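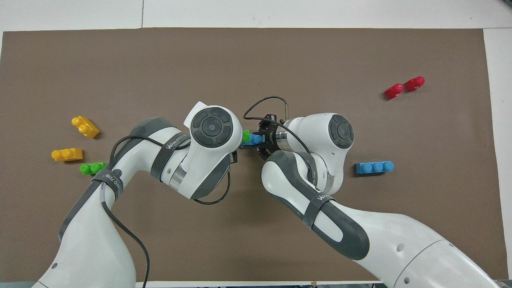 Two-arm block handling on the student bench, Skuvton College. The right arm's gripper is holding a blue block.

SKUVTON COLLEGE STUDENTS COMPLETE FIRST YEAR OF TWO-ARM ROBOTICS PROJECT

Skuvton, July 2022

Skuvton College has published the results of Flallow, a student project in which two robot arms share a single work surface and handle toy building blocks. The project forms the assessed practical part of the second-year automation course and was carried out in the college's Okoth workshop.

The task uses blocks in four colours, yellow, green, red and blue, placed on a plain brown mat. Students write the control programs, set the limits on each arm's movement and keep the test log. Both arms work from the same side of the table and their working areas overlap in the middle, where most of the planning effort was spent.

Over the year the group logged 1000 trials. A trial was recorded as complete when the chosen block had been lifted, moved and released inside its target area without a stop. The log shows 965 complete trials. Of the remainder, most ended when a block turned in the gripper during the lift, and the others were halted by the software because the planned paths of the two arms came too close.

Blocks lying at an angle to the mat were treated as a separate class. They accounted for 279 trials and needed a slower approach speed. The students also found that cable slack had to be included in the movement limits, as a loop hanging below the wrist could touch a block before the gripper reached it.

The written reports, control programs and trial log will be kept by the college for use by next year's class. Revised course notes are in preparation, with a longer section on shared workspace planning.

The group will enter the Flevau student automation contest in the two-arm sorting category. Entries are judged on repeatability, cycle time and quality of documentation.

Copies of the project summary are available from the Skuvton College press office on request.

ENDS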